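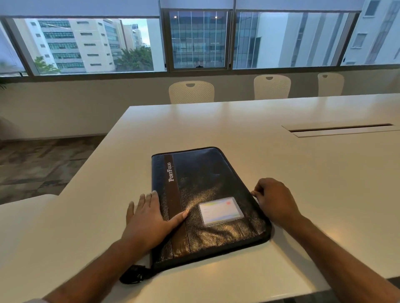
Ilir Stojanovska carried the Hjaltested club's build notes around in a shoebox until February, and he would like it known that the shoebox was a perfectly good system. "You could find anything in there, if you were me," he says, laughing. Then the other members pointed out that they were not him, and that the judges at Foltcombe ask to see the notes, and so the shoebox went home.

I had come to ask about the robot, a stubby sorting machine the students named Filler, and we did get to it in the end. But Ilir teaches the way he talks, with a lot of side roads, and the first one took us through paperwork. Every student in the robotics class keeps a written record of what they changed, what they expected, and what the machine did instead. "They hate it for a month," he says. "Then something breaks that worked before, and they go back and read, and there it is in their own handwriting. I don't have to say a word after that!"

This year's group has 13 students, most of whom had never held a soldering iron. Nanna Norðdahl came over from the choir because a friend dared her, and she now writes nearly all of the code that tells Filler which bin to drop things in. She is modest about it, up to a point. "The first version put everything in the left bin," she told me. "Everything. It was very sure of itself." She rewrote the sorting routine over a school break, mostly at her grandmother's kitchen table, and the grandmother (she asked me to include this) supplied the buttons they tested it on.

The buttons turned into a bit of a project themselves. At the regional round in Narkbridge, Filler sorted 404 of them before the belt slipped, good enough to send the club through to Foltcombe. Inger Steinarsdóttir, who looks after the belt and most of the other moving parts, is still annoyed. "I knew that roller was worn. I wrote it down, and then I didn't read what I wrote." She has since replaced it, and in practice the club let the machine run until it had done 2,301 in one go, with everybody late for dinner.

I asked Ilir what he wants them to take away from all this, and he thought for quite a while, long enough to make us both a cup of tea. "I'd like them to be less afraid of opening things up," he said finally. "When I was their age, if the radio stopped, it stopped. You put it in the closet. These kids get the lid off before I've even found the screwdriver, and sometimes I have to tell them to please unplug it first."

The next meeting is Sep 23, 2018, when Inger plans to take the whole belt assembly apart again and Nanna wants to try beans.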